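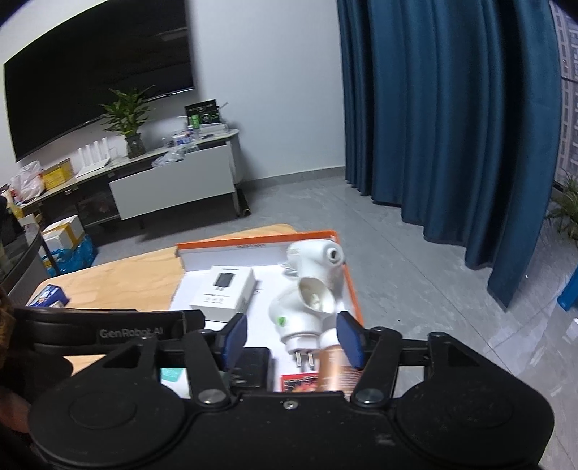 Subject: Re: [bestuvdale-ball] Spring tryouts and field time

On the question of tryouts, the league told us in January that the Plelent diamond will be closed until the new infield dirt is down. That leaves Wumbei Park, where we have field 2 until dark.

> Are we still holding tryouts at Plelent? My son pitches and the
> mound there is the only decent one in town. Also, how many
> spots are open on the 12U roster?

The mound at Wumbei was rebuilt last fall and the coaches are happy with it. Pitchers will throw first, then hitters, then everyone takes ground balls.
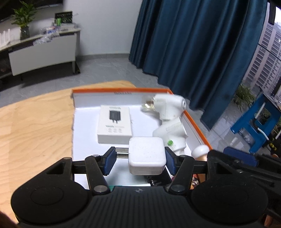

As for the roster, we have 17 kids signed up to try out and 3 open spots. Anyone who doesn't make the team can still play in the house league, and the tryout fee of $40 goes toward that registration.

Bitmont has asked for a home-and-home series again in June. I said yes for the 12U team and am waiting to hear from the 10U coaches. If you coach 10U, please reply to me off list.

Bring a glove, a water bottle and a helmet if you own one. No metal spikes.

Bestuvdale 12U manager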